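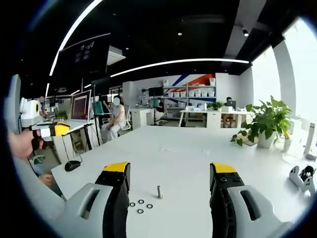 One bolt and four washers on the bench, between the fingers of a hand-held gripper.

Flirkell is looking for participants: small-parts and household chores sessions

Location: Koltindale, second floor, step-free access by lift
Hours: sessions of 90 minutes, mornings and afternoons, plus one late session on Wednesday at 5.30pm
Pay: 57 pounds per session, paid by bank transfer
Places: 121
Experience needed: none

About the work

Can a machine clear a table, pair socks or put the right washer on the right bolt? At the moment the answer is "sometimes". A machine that has been set up for one bolt on one line can fit it all day long. Give it a mixed tray, or move the tray to another bench, and it often stops or drops things. Kitchens and laundry rooms are harder again. No two are laid out the same way and very little in them stays where it was put.

We want to find out where the gap is, chore by chore. To do that we need people to carry out ordinary jobs with a hand-held gripper, which you hold and work yourself. It has two fingers that open and close. We record how you go about each job, including the grips that fail and the second and third tries. The recordings are then used to train and test our software.

Our first round covered folding and table clearing and gave us 1,618 usable recordings. Towels went well. Fitted sheets did not, and we have taken them off the list until the autumn. This round has more small parts in it, as two workshops, Didis and Hajji, have asked us whether sorting and kitting jobs could be done by machine on a short run. We don't know yet. Our guess is that sorting will be possible before threading will, but we would like something better than a guess.

What you will do

You will work at a table with other people in the same room. A session leader shows you how to hold the gripper and you have ten minutes to get used to it before any recording starts. After that you will be given a card with a job on it. The jobs in this round are:

Picking up washers from a flat surface and putting them on a bolt
Sorting mixed fixings into trays
Screwing and unscrewing jar lids
Loading and unloading a cutlery basket
Folding tea towels and hand towels
Wiping down a worktop after a spill
Packing a small parcel and closing the flaps

You will not do all of these in one session. Most people get through three. Each job is repeated several times, with the items moved between tries. It is repetitive and some people find it dull, so please think about that before you apply. Flat washers in particular are slow work with a gripper. There is no time limit and no target number, and a dropped washer is as useful to us as one picked up cleanly.

There is a break halfway through, with tea, coffee and water. You can stop at any point. If you stop early for any reason you will still be paid for the whole session.

Who can take part

You must be 18 or over and able to hold a light tool in one hand for several minutes at a time. Left-handed people are very welcome, as we had too few in the first round. You need to be able to follow written or spoken instructions in English. If you wear glasses for close work, bring them.

We would especially like to hear from people who do these jobs for a living: cleaners, kitchen porters, packers, fitters, care workers, laundry staff. You will know short cuts that we don't. There is a space on the form to tell us about your work, and we may ask you to stay for a further half hour to talk it through. That is paid separately, at 20 pounds.

Please do not apply if you have a wrist or hand injury that is still being treated. If you have a long-standing condition and are not sure, ask us first. We can change the height of the table, give you a chair or shorten the jobs.

Recording and your details

The cameras are pointed at the hands and the table, but the room is shared and other people can be caught in the background. Faces are blurred before any recording leaves our office. Voices are not kept. Your name and bank details are stored apart from the recordings and are deleted once you have been paid and our accounts for the year are closed.

You will be asked to sign a consent form when you arrive. We send it out beforehand so that you have time to read it. You can ask us to remove your recordings up to 30 days after your session. After that they may already have been used in training and we cannot take them back out.

Will this put people out of work?

We were asked this a lot in the first round. Nothing we have tested so far could take over a cleaning or packing job from start to finish. Parts of some jobs might be done by machine in time, and the two workshops are interested for that reason. If you would sooner not help with that, we understand. Anyone who takes part can ask for the written results, good or bad, when the round ends.

What to wear and bring

Short or close-fitting sleeves. No rings or bracelets on the hand you will be using. Photo ID for the first visit. Lockers are free but need a pound coin.

How to apply

Fill in the form on the Flirkell website, under Take Part, and choose up to three session times. We reply within five working days. Places are given in the order that forms come in, except that some are held back for left-handed applicants. You may do up to four sessions in this round - please leave at least a day between them.

Sessions start in April and run until all the places are filled. Travel costs are not covered. Parking at Koltindale is limited to two hours, so allow for signing in if you are coming by car.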